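Clearing Out a House Without Losing Your Mind
Speaker notes, Jatbridge Neighbors' Evening, 8 May 2020

Slide 1 – Welcome
Thank everyone for coming and say how nice it is to see so many faces. Mention the parking one more time. Then tell them where I'm coming from: my aunt left us a house on Quezada Street, with an attic, a cellar and 21 years of newspapers tied up with string. It took us until August to finish, and I would do a good half of it differently now.

Slide 2 – Start small
Pick the room that means the least to you. For us it was the laundry room, and I'm so glad we didn't begin with the letters. You get your sorting muscles going on old soap and coat hangers, and by the time you reach the photographs you have some idea how you like to work. (Tell the button jar story if they seem to be enjoying themselves.)

Slide 3 – One surface for sorting
Clear a table and keep it clear for sorting only. Bring things to it a few at a time, decide, and move them along before you fetch more. Let the slides run here and take a sip of water.

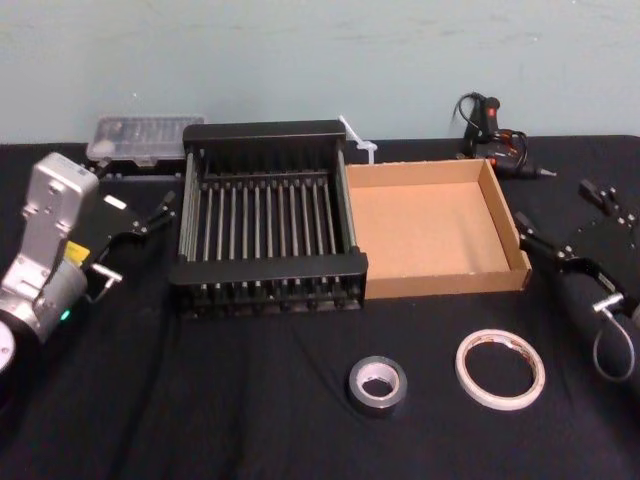
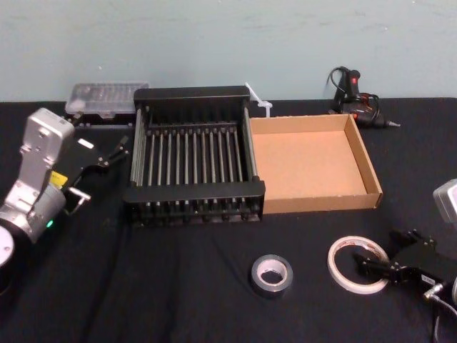
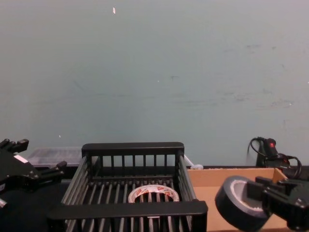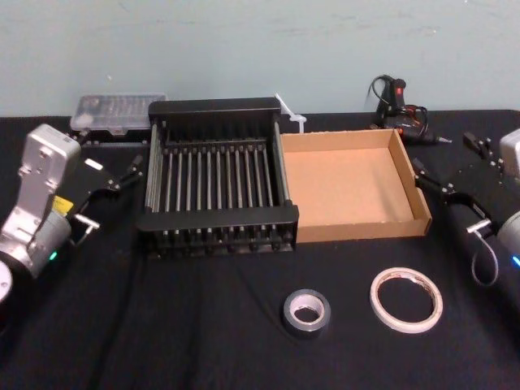

Slides 4 to 7: a few things out at a time, against a plain wall.

Slide 8 – Paper
Give it its own day, or several. Deeds, tax papers and anything with a signature go in one box that stays shut until you're fresh. My aunt's box was marked Plirngate, which was her cat, and we very nearly put it out with the recycling!

Slide 9 – Selling and giving
We made $4000 altogether, most of it from the dining set, and the piano cost us $100 to have taken away. Be ready for that. Nalo, the thrift store by the bridge, will collect furniture if you call ahead – ask about their hours, they do change.

Slide 10 – Family
Let each person choose one thing before any sorting starts, and don't ask them why. Pause for questions here, then cookies at the back. Remember to collect the sign-up sheet.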